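Kiltham relish

Kiltham relish is a cooked green tomato and onion condiment from the market town of Kiltham. It is thick, brown and mildly sour, and is usually eaten with cold meat, hard cheese or fried fish. A similar relish made in nearby Dridow has raisins in it and is sweeter.

Ingredients and method

The basic recipe uses green tomatoes, yellow onions, cider vinegar, brown sugar, salt and mustard seed. The tomatoes and onions are chopped, salted and left overnight, then drained and simmered with the other ingredients for 2 hours. Most cooks add ground ginger. Some replace part of the vinegar with tamarind water, a change credited to Rekha Pinto, who ran a lunch counter on the market square.

The relish is packed hot into jars and kept for 8 weeks before it is opened. An opened jar is kept in the refrigerator.

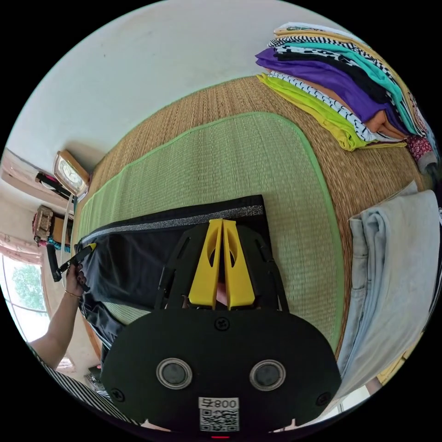
Black garment on a mat, with a hand-held gripper.

History

Green tomatoes were a leftover crop in the gardens of Kiltham, picked in November ahead of hard frost. The first written recipe is in a household notebook kept by Jonatan Amundsen, a grocer, who sold the relish by the scoop from a stone crock. His version has no mustard seed and calls for twice as much salt as later ones.

Bottled relish was first sold by Kashyap, a small cannery founded by Jagadeesh Iyengar. The company made a plain and a hot variety. In its last full year it shipped 1,649 cases, most of them to grocers in Purevham. Ashwin Alva bought the recipes when the cannery closed and put the plain variety back on sale in September 2019. The hot variety has not returned.
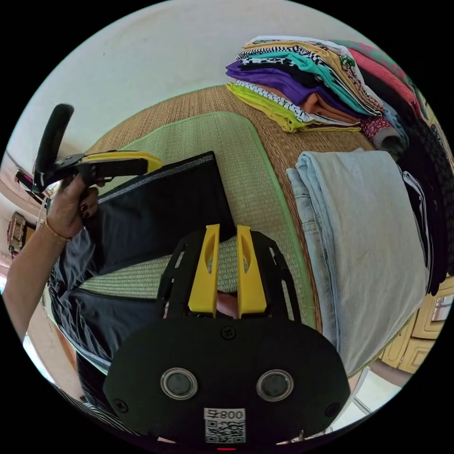
Use in cooking

Besides being served cold, the relish is stirred into lentils, spread under the cheese in toasted sandwiches and brushed over roast pork near the end of cooking. Sowmya Rodrigues's cookbook Plates from Purevham has 12 recipes that use it, including a potato pie and a baked egg dish.

See also

Chutney
Chow-chow
Piccalilli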